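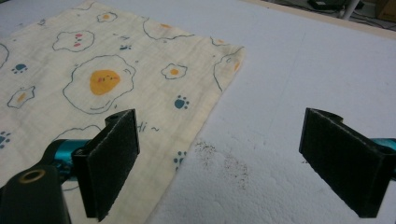 Urnov, May 29, 2020

Kitchen and dining room – monthly safety check

Building: Erna guest house, ground floor
Previous full check: February

1. Exits and passages
Back door opens fully from inside, without key. OK.
Passage to the yard: two crates stood by the wall. Moved during the check. Comment: please do not keep anything there, even for one hour.

2. Fire equipment
Extinguisher by the stove: pressure in green, seal in place. OK.
Fire blanket: hangs too near the stove. To be moved beside the door, 100 cm from the floor.
Smoke alarm, dining room: sounded on test. Smoke alarm, pantry: silent. New battery put in, tested again, OK.

3. Gas and electricity
Gas hose (Cronin): no cracks, date still valid. OK.
Wall socket behind the kettle: cover is loose. NOT OK. Do not use until the electrician has been.
Extension cord in the dining room: 5 m, lies across the walking way. Replace or fix along the wall.

4. Cloths and textiles
Dish cloths must hang on the hooks, never on the oven handle. On the day of check all were in order. Thin cloths catch fire faster than thick ones – for hot pans use only the padded gloves.

5. Cold storage
Refrigerator 4 °C, freezer minus 16 °C. Comment: the freezer should be at minus 18 or colder. Thermostat turned down, read again on Monday.
Plastura food boxes: three lids are cracked, thrown away. All other boxes have labels with date.

6. Cleaning products
Bleach, 600 ml bottle, was on the same shelf with vinegar. Moved to the lower cabinet. These two must never be mixed.

Result: passed with remarks. Points 2, 3 and 5 remain open until repair is confirmed in writing.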